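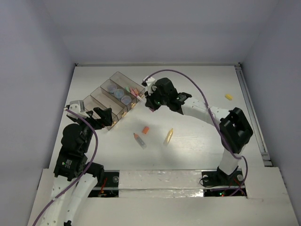

Drernia map pack: progress report to Joltberg
Prepared by Tyra Eide, 01/09/2025

Two of the four new multiplayer maps are playable from start to finish. The third loads but has no spawn points on the east side, and the fourth is a gray box with a name. The last report called all four "on track." I would not have used that phrase.

The closed test drew 195 players out of the 2,000 keys we sent. Garex, who ran the sign-ups, considers this a healthy turnout. I don't see it. Most of those players left before the second match, and we have no exit survey, so any reason given for that is a guess.

Bugs: 81 open, 20 of them crashes. Vasylyna Marchuk's team closed a good number last month, but several were closed as "could not reproduce" and I expect them back.

The new siege mode is fun for one round. After that the attacking side wins nearly every time. Melnychuk has promised a balance patch and I have asked for it in writing.

Spending is within the grant so far, mostly because the voice recording has not been booked. That bill is still coming.

The release date remains November. I can support that for two maps and siege mode. Four maps would need another tester and a later date, and I would like a decision on this before the next payment is made.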